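**Mon 25 November** - The gift-wrapping table is back at Uvthorpe Hall, and this year it has twice the room! Shoppers can bring in presents of any shape, bought anywhere, and have them wrapped and tied while they look through the winter market.

The table is run by Tisham, the paper and ribbon shop on the market's upper floor. Owner Gaspard Millet started planning in September, and the new style he is most excited about is the gathered wrap: one big sheet pulled up over the gift, bunched at the neck and held with a ribbon. It suits jars, plants, soft toys - all the things that fight back against a flat fold.

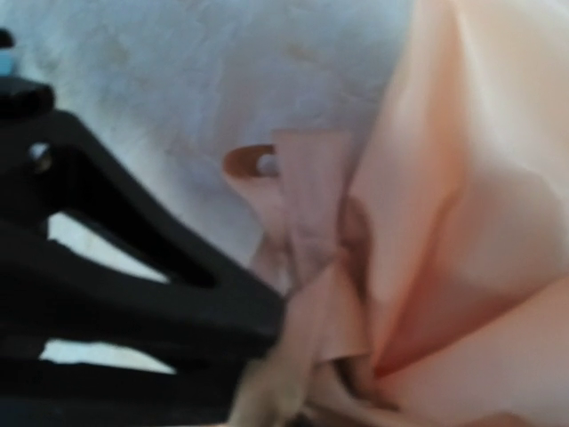
## Wrapping classes

Millet will also teach two evening classes, each with room for 6 people. "I want people to go home and try it on the oddest thing they own," he said. "A teapot is a great place to start."

Wrapping costs $2 per gift, with paper and ribbon included. Tisham has set aside 80 sheets in peach for opening weekend, and more colors will follow. Class sign-up is at the shop counter.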